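2020-08-30

Slept badly, got up early, spent the good part of the day on processors. I had promised myself I would do the gutters.

Zbigniew came by at ten with the bag of chips from the Geltstead clear-out and wanted to be told which were worth keeping. I told him I would know by tea time. He has known me long enough to look doubtful, ate two slices of my toast and went off to Bredarport to argue about a boiler.

So, the bench. I have come round to the grey tray, having been rude about it since April. Maxence Le Goff printed it for me and I said at the time that a saucer did the same job. It does not do the same job. A saucer has no opinion about which way up a thing goes or where it lives, and you can put a saucer in the sink with a processor still on it, as I have reason to remember. The tray has walls and pockets and a great fat arrow, which I took for vanity on Maxence's part until I found myself obeying it.

The dummy board is his as well. Memory slot, socket, all in the right sort of place, and if you press too hard on it you have ruined an afternoon's printing and not somebody's accounts. I practised on that first. Seven goes before I was happy, then lunch (cheese, the end of the pickle), then the Dell.

The Dell is a proper old green board, packed like a seaside town in August, with a long blue slot down one side. I do like a lever. You lift the lever, you lower the chip, you bring the lever down again, and there is that moment when it resists and you are sure you have crushed something costing more than your shoes. The books say this is normal. The books were not in my kitchen. I held my breath, and the cat, who is not allowed in there, chose that moment to ask about her dinner.

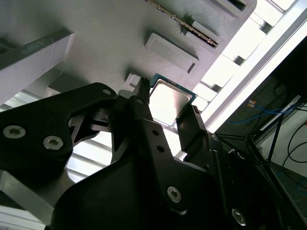
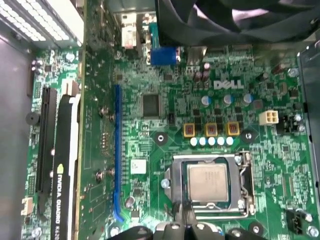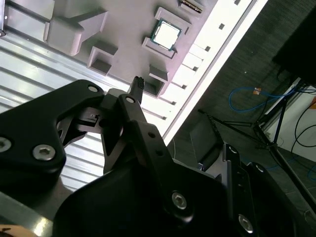
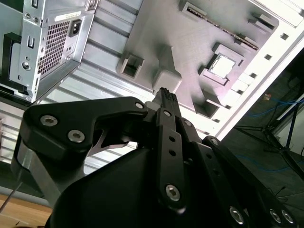

Chips and boards, grey plastic and the green Dell. The Dell is the second one, with the processor in its socket.

Rang Maxence in the evening to say the tray was good. A silence, then he asked if I was ill. He is planning another version with deeper pockets and wants 50 more grams of the same grey from Cenov, who have put their postage up again. I said I would go halves. I then worked out what halves has come to this year and had to sit on the stairs.

Zbigniew's bag is not done. I got as far as wiping the first few and writing labels, and my handwriting has reached the stage where a 7 is whatever you need it to be. One chip I have put down as 2774, which may be its number or may be a bit of the Poulain invoice I was leaning on. Will ask him tomorrow, and he will say he told me so, because he did.

Thermal paste on the good cuffs. Tried washing-up liquid, then the other washing-up liquid. They are now my bench cuffs.

Gutters still full. Something is growing in the one over the back door and I think it has flowered.

Must get: cotton buds, pickle, cat biscuits, a new pen.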